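plodwood-sandwich: data card

Version 8. Maintained by the Plodwood project, Jena.

Summary

plodwood-sandwich is a set of teleoperated demonstrations of one kitchen chore: building a cold sandwich from ingredients that have already been cut. It was put together to give a modest answer to a question we get often, namely whether an arm on a table can do a counter job that a new hire learns in a morning. The set holds 200 episodes. Training and test splits are fixed and listed in splits.csv; 14 episodes are reserved for testing and should not be used for tuning.

Task

The operator builds on a bottom bun lying in a metal tray. Lettuce, tomato and a round slice of meat go on, then shredded purple cabbage, then the sesame top. Cabbage and lettuce share one clear container at the far end of the tray. Buns, tomato and meat stand on edge in acrylic holders to the left and right, so that the fingers can close on them from above.

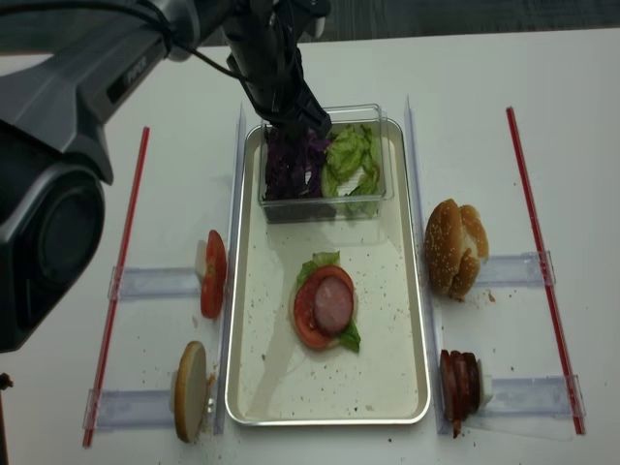 Standing the ingredients on edge is the largest concession made to the machine. In an earlier round, slices lay flat on a board, and most of the operators' time went into getting a finger under them. That round is not included. Anyone comparing results with a person at a deli counter should keep the fixture in mind, because a person needs no fixture.

Each episode is labeled by step. The step names are pick_bun, place_bun, pick_leaf, place_leaf, pick_slice, place_slice, pick_shred, drop_shred and close. A step ends when the fingers open, whether or not the item landed well. Placement quality is a separate field with values good, off_center and failed.

Views

Episodes include a fixed view of the workspace and a wrist view. The fixed view is best for judging how the stack is centered. The wrist view is best for judging a grasp on something thin, but it loses the tray during reaches to the side holders. Users training on the wrist view alone should expect trouble with place_slice. 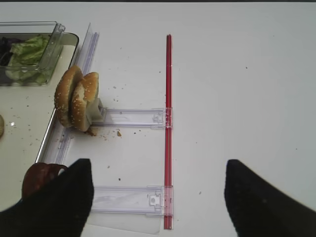 Wrist view of the sesame bun and side holders, gripper fingers apart.

Small crumbs are left on the table and tray between episodes. We considered cleaning after every run and decided against it, as a counter in use would not be clean either.

Baseline results

The baseline policy, Mosov, was trained on the training split with default settings. A run counts as complete if all layers are present and the top is on. Mosov completed 84 percent of runs on bun and slice steps alone. With the cabbage step included the rate fell sharply, and we do not quote a single figure because the outcome depends heavily on how full the container is.

Shredded cabbage has no fixed shape and no grasp point. The policy tends to close too high and come up with a few strands, or press too deep and bring up a clump that falls outside the bun. Operators had the same problem — they simply tried again, and the policy rarely does. The Rashidi retry wrapper, in tools/, adds a second attempt and helps somewhat.
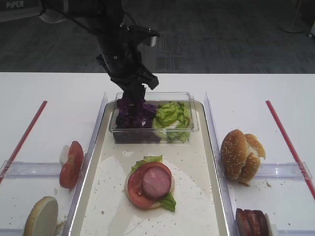
Can a policy trained on this set make sandwiches in a working kitchen?
Not at present. It depends on pre-sliced food, a fixed layout and a person to refill the holders, and it has no notion of food safety.

Known limitations

One table, one tray and one type of arm. Lighting is nearly constant.
No slicing, spreading, wrapping or cleanup.
Episodes recorded in December use a slower gripper closing speed. They are flagged slow_close.
Force readings are not included, so pressure on soft items has to be inferred from the views.

Changes in version 8

Corrected swapped labels for pick_leaf and pick_shred in part of the training split. Removed duplicate index rows. Results obtained with version 7 should be rerun before they are compared with the baseline.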